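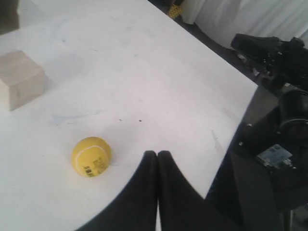
Puesto de manipulación, pinza cerrada junto a la pelota de tenis.

Foro de Robótica Aplicada > Normas y buenas prácticas > Preparación del puesto antes de registrar episodios

v_boskovic (moderador)
Estimados colegas:
Se somete a comentarios el borrador de la norma interna de preparación de puestos, que deberá aplicarse en los laboratorios de Kisby y Trurnstead a partir de marzo. El texto recoge las siguientes disposiciones:
1. La superficie de trabajo se limpiará antes de cada serie. Las marcas permanentes se anotarán en la ficha del puesto.
2. Solo permanecerán sobre la mesa los objetos previstos en la tarea.
3. El fondo se cubrirá con tela clara y lisa.
4. Cada serie constará de 40 episodios, sin cambios de iluminación entre ellos.
5. La electrónica próxima al borde de la mesa quedará fuera del recorrido de los objetos rodantes.
Se ruega citar el número del apartado en cada respuesta.
Vasilis Bošković

omasanja
Respecto al apartado 1, manifiesto mi desacuerdo parcial. Una mesa blanca con roces y manchas tenues es la condición habitual de cualquier puesto en uso. Si exigimos una superficie impecable, los datos dejarán de parecerse a los entornos en los que se desplegará el sistema. Propongo sustituir «se limpiará» por «se retirarán residuos y restos sueltos».
Obadia Masanja

calidad_otumham
No compartimos la propuesta anterior. En Otumham hubo que revisar 96 episodios porque una mancha había sido etiquetada como sombra. La variación de la superficie es admisible cuando está planificada y documentada; la suciedad acumulada no cumple ninguna de las dos condiciones.

omasanja
Acepto la distinción, siempre que la ficha permita declarar el estado real de la mesa. Añado una consulta sobre el apartado 2: ¿qué criterio se sigue con los envases comerciales? En las tareas de introducir un objeto en un recipiente recurrimos con frecuencia a cajas de cartón impresas, y el borrador no las menciona.

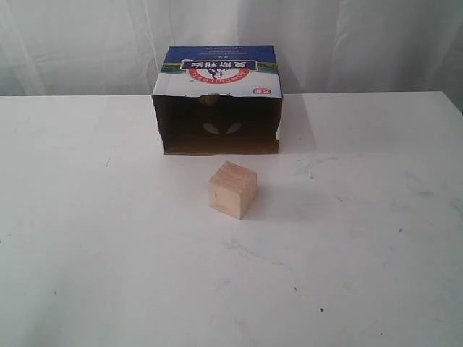 Mi propuesta es que se admitan tal como vienen, con su impresión exterior, y que se registre la orientación: si la caja está tumbada, hacia dónde mira la abertura y si los gráficos quedan invertidos. También convendría indicar la posición inicial del cubo respecto a la boca. Con esos datos, otro laboratorio puede reproducir el montaje sin consultarnos.

lab_zoega
En Zoëga forramos las cajas con papel neutro. Los logotipos y los textos introducen rasgos que el modelo puede aprender en lugar de la geometría de la abertura — y eso se descubre tarde. Solicitamos que el forrado sea obligatorio.

omasanja
Obligatorio me parece excesivo. El forrado altera la rigidez del cartón y el rozamiento en el borde.

calidad_otumham
Apoyamos el forrado como opción, no como requisito. En cuanto al apartado 3, pedimos que se suprima «lisa»: las telas colgadas forman pliegues y la redacción actual obligaría a declarar incidencia en todos los puestos. Bastaría con «clara y sin estampado».

v_boskovic (moderador)
Tomo nota. La versión 2 incorporará lo siguiente:
Apartado 1: retirada de restos sueltos antes de cada serie y declaración del estado de la superficie en la ficha.
Apartado 2: envases impresos admitidos, con registro de orientación. El forrado será opcional y deberá constar.
Apartado 3: «tela clara y sin estampado».
Los apartados 4 y 5 no han recibido observaciones y se mantienen.

lab_zoega
Dejamos constancia de nuestra reserva sobre el apartado 2. Aportaremos resultados comparativos con cajas forradas y sin forrar cuando concluya la campaña en curso.

v_boskovic (moderador)
La reserva figurará como nota al pie. El hilo permanece abierto hasta las 18:00 del último día de enero; las observaciones posteriores se remitirán a través del formulario 1401.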